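Visit report: Teixeira tableware works, Stemavdale

Filed under: Site visits, Ceramics, Kilns and firing

The Teixeira works at Stemavdale opens its production floor to trade visitors twice a year, once in autumn and once in October. The notes below cover the autumn day, which took in slip preparation, forming, glazing, firing and the test room. Visitors were split into groups of 18 and kept to a painted walkway. Closed shoes were required and hearing protection was handed out at the door to the mill room.

Slip preparation

Body materials arrive dry in bulk bags and are blunged in two tanks, then passed over a vibrating screen and a bank of magnets. The magnets are cleaned at each shift change. Iron specks are the main cause of seconds in white ware, and the shift log by the tanks had a column for the weight of material taken off. Slip density is checked by weighing a fixed volume on a bench scale. The works has an inline meter as well, but the bench figure is the one that gets signed for.

Water from the wash-down bays goes to a settling pit and comes back into the blungers. Our guide said the colour of the returned water is checked by eye, and that a batch is dumped if there is any doubt about it.
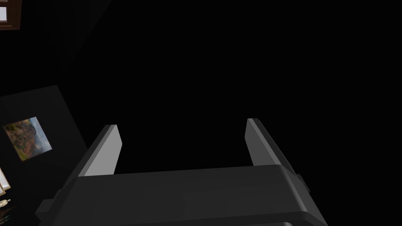 Forming is split between two lines. Plates and shallow pieces are pressed from granulate. Cups and deeper shapes are made on roller heads from plastic clay, with plaster moulds carried through a dryer on a chain. Moulds are retired after a set number of fills, and the count is stamped on a tag wired to each rack. The dryer was running slower than its rated speed on the day because of a fan bearing that was due to be changed.

Fettling is still done by hand for handled ware. The operators work seated, with extraction at the bench edge. Dust control was better than at other plants of this age I have visited – surfaces were wiped down wet and there were no brooms on the floor.

Firing

The main kiln is a gas-fired tunnel with 29 cars in the cycle. Biscuit and glost firings are run in separate campaigns, so the glost stock has to be built up ahead of each changeover. Heat from the cooling zone is ducted back to the dryers. The works quoted an output of 4000 pieces per shift when the tunnel is on small bowls and 3136 when it is on dinner plates, the difference being mostly a matter of how the cars are stacked. Kiln furniture is inspected on return and bats with any visible bow are turned over or thrown out.

I asked about fuel. There is a plan to convert one of the smaller intermittent kilns to electric, but the supply to the site would need to be upgraded first and no date was given.

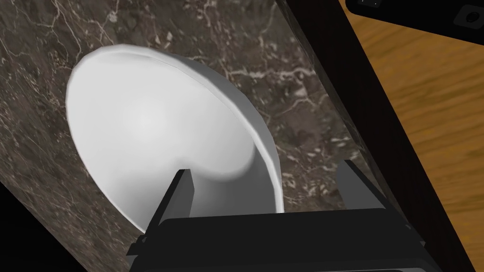 Report by Heloísa Marinho
Posted 22/05/2025 | Site visits

Test room

The test room sits between the sorting hall and the packing area. Samples are pulled from each glost campaign and put through thermal shock, edge chip, dishwasher and metal marking tests. Thermal shock is done by moving ware from an oven to a water bath in rising steps, with dye used to show crazing. Edge chip is a pendulum test at several points on the rim. Rim profile matters more than wall thickness here, and the technician had sectioned pieces on the bench to make the point.

Metal marking is the complaint the works hears most often from cafés. It is treated as a glaze surface problem, and two trial glazes were under test, one for the Didico range and one for Wondow. The Wondow trial has a slightly lower gloss. Results were not available to visitors.

Sorting

Ware is sorted under angled lights into firsts, seconds and scrap. Glazed scrap is crushed and sold as fill. Unfired scrap goes straight back to the blungers. The seconds shop at the gate is open to the public on weekdays and takes cards only.

Practical notes

Parking is behind the packing hall and is tight for anything longer than a van. The tour takes just under three hours with one break. There is a good deal of standing, and the kiln hall is hot even with the doors open. Photos are allowed everywhere except the glaze kitchen. Bookings for the October day go through the works office and need the names of all visitors in advance.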